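An afternoon with the man who makes shelves for heavy books

175 shares
19 comments

Sakda Nilsuwan had the kettle on before I got my coat off. He builds bookshelves, only bookshelves, out of a narrow shop in Hatside, and I'd been meaning to visit since April, when a friend showed me the monster he'd put up in her hallway (it holds 800 paperbacks and two very sleepy cats).

I asked how he got started and he laughed at me. "My aunt had an encyclopedia from 1911," he said. "Every volume weighs as much as a baby. She put the whole set on a shelf from a discount store and by New Year's it looked like a hammock."

So he made her a better one. Then her neighbor wanted one, and then Kamol Rattanakul, who runs the Yimyam reading room, asked him to redo an entire wall. I called Kamol later and she was still going on about it. "I used to flip the boards over every winter so they'd sag back the other way!" she told me. "I haven't touched these."

What's the secret, then? Sakda says people worry about the wood and forget about the span. "They fall in love with a long board," he said. "I get it, I love a long board too. But you put a support in the middle or you buy lighter books."

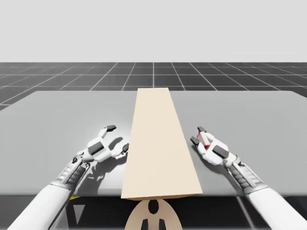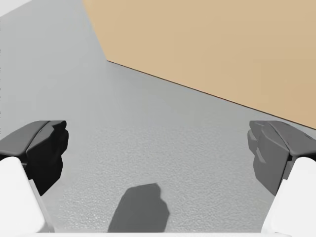 A plain, pale board on gray.

On fixing the sag you already have

I confessed to my own shelf at home, which dips badly under the cookbooks. He didn't even look shocked. Turn it over for now, he said, and screw a strip of wood along the back edge, right into the wall if you can. "And move the cookbooks to the ends -- please."

He's picky about brackets, too. Mine are the cheap bent kind, and he made a face when I described them. "Those are for a plant," he said. "A small plant."

Next up is a staircase job with shelves under every step, and he's already grumbling about the angles. I asked if he reads much himself. "Library card," he said, and poured me more tea. "I don't have any room at home."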